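Takbridge table, light wood top. Three months in

Bought this in May for the back room. Paid for the bigger top, it came in one big flat box and one small one, legs in the small one. 22 minutes to put together with Petro holding the other end. Instructions are fine, skip page 3 – it repeats page 2.

Good: doesn't wobble. Top is smooth, grain is pale and pretty quiet, goes with everything. Coffee wipes right off, even if you leave it till lunch. Pencil too. Ballpoint not so much.

Not so good: it's a bit glossy, so with the window behind you get glare in the afternoon. Crumbs and specks show up right away on a color this light. One of the feet caps fell off twice, glued it, ok since. And delivery was late, no call, no email, nothing.

Looked at the Ploten one too, nicer legs but 20 more and the top felt thin to me. Would buy this agian. Four stars, one off for the glare and teh delivery.

Melaniia M. 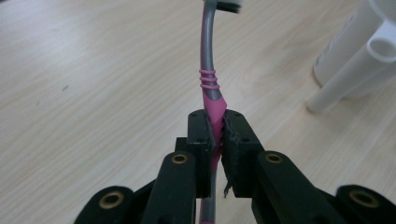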